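Speaker notes, Esotdale School robotics club
Ynyr Rowlands, club night at Adcombe, June 2022

Hello and thanks for having us! Say who came along tonight and get them to wave.

Start with James. James is our second project (the first was Soklow, a line follower that loved table legs) and the job we picked was sorting: pick a thing up, put it in the right tray, go back for the next. We had 14 students and a budget that ran out in April, so plenty of it got made twice from the same box of parts.

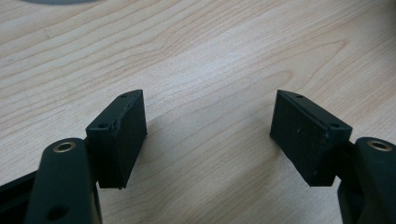
Teaching the grip took up most of our spring, and I could happily talk all night about it. Our first fingers met at a point, and anything round shot straight out sideways. Flat pads were a student's idea, and what a difference! Look at how they tilt in toward each other, with two small screw holes along the top of each one. Pause for the brass eyelets too, people always ask about those.

Next, practice runs. We set ourselves a target of 2,000 grabs by hand before writing any sorting code. Explain the rota: 40 minutes a turn, in pairs, one moving and one writing down what went wrong. Read a few lines from the logbook (the sponge page, if there's time).

Then the code. Keep it short, skip the loop diagram if they look tired. Do mention that the younger ones wrote the tray-choosing part and it's lovely and clear.

Questions. Pass the spare finger round while people think, and remember to get it back before the tea break.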